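Herneo grain mill, four months in

Filed under: Gadgets, Flours

Typing this while a tray of crackers is in so forgive the mess.

Got the Herneo in February. Hand crank at first, then I paid extra for the motor base because my shoulder said no. Both versions covered here, sort of. Mostly the motor one.

Short version: good mill, annoying hopper, loud. Would buy again. Would not buy the crank only.

Why I wanted one. Millet flour from the store tastes bitter to me nine times out of ten. It goes off fast once it's ground and who knows how long the bag sat there. Fresh ground is a different food. Sweet, a bit like corn. Same with sorghum. Buckwheat I could live with from a bag but fresh is nicer and you get to choose how dark it is.

What's in the box: the mill, a clamp (crank version), a brush, a little booklet with a chart of settings. The chart is wrong for millet. It says 4. Use 2, then run it again at 1. At 4 you get something like couscous, fine for porridge, useless for muffins.

Speed. I put 300 grams of brown rice through on the motor and timed it at 81 seconds on the coarse setting. On fine it takes a lot longer and the flour comes out warm. Not hot, just warm. I spread it on a plate before I use it. With the crank the same amount of rice took me most of a podcast and I was cross by the end.

How fine is fine? Rice is still a touch gritty, even on 1. You'll notice it in sponge cake. You won't in pancakes or flatbread. What I do is mix the batter and leave it 30 minutes so the rice drinks up some of the liquid. Helps a lot. Sorghum and millet come out soft enough that I don't bother. Teff, forget it, the grains are so tiny they half fall through whole. Chickpeas I tried once, dried ones, and it jammed, and I had to take the whole head off and poke them out with a skewer. The booklet says split them first. I should of read it.

The hopper. Ugh. It's shallow and the grain bridges in the middle so it looks full but nothing is going down. You have to stand there and stir with a spoon handle. A friend has the Fositz, which has a steeper funnel, and hers just feeds. But hers doesn't go as fine and it takes up half the counter. So.

Noise: bad. I wouldn't run it before 8 in the morning in an apartment. Folding a towel under the base took the worst of the buzz off.

Cleaning. Brush only, never water on the burrs. I run a spoonful of rice through between grains and throw it out. If you're baking for someone celiac, please don't buy a used one that has had wheat in it, you will not get it all out. That was why I paid for new.

Price. I paid 121 for the mill, on sale, motor base was extra on top and that stung. I haven't done the math on whether I save money. Whole millet is cheap where I shop so probably yes, eventualy. Didn't buy it for that anyway.

I order grain from Jaramillo now, bigger bags, clean, not many stones. Still pick it over first! One small stone will chip a burr and new burrs aren't cheap. Storage is jars in the freezer for the flour, whole grain stays in the cupboard.

Things I've made with it that worked:
Millet and potato starch sandwich loaf, nice crumb, slices thin
Sorghum pancakes
Buckwheat crackers (in the oven right now)
Rice flour shortbread, and there the grit is a good thing

Did not work: all-sorghum pizza base. Like a roof tile. Needs tapioca starch, I was out, I went ahead anyway.

Little things. The setting dial creeps looser while it runs, so check it halfway through. The cord is short. The catch bowl has no lid and flour dust goes everywhere, I drape a tea towel over. The feet don't slip, good. Tried it on my old Werkwood board too and it stayed put there as well.

Customer service answered me in two days about the wrong chart and said they'd pass it on. We'll see.

Recipe for the sandwich loaf is coming next, I still want to fix the top, it keeps cracking along one side. I think it's too much psyllium. Or the oven 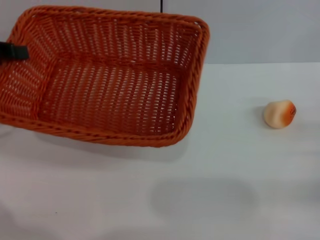

runs hotter at the back, so I'm going to try the next one a shelf lower and turn it halfway. Will post the weights once I get two good ones in a row. Ok timer's going, crackers.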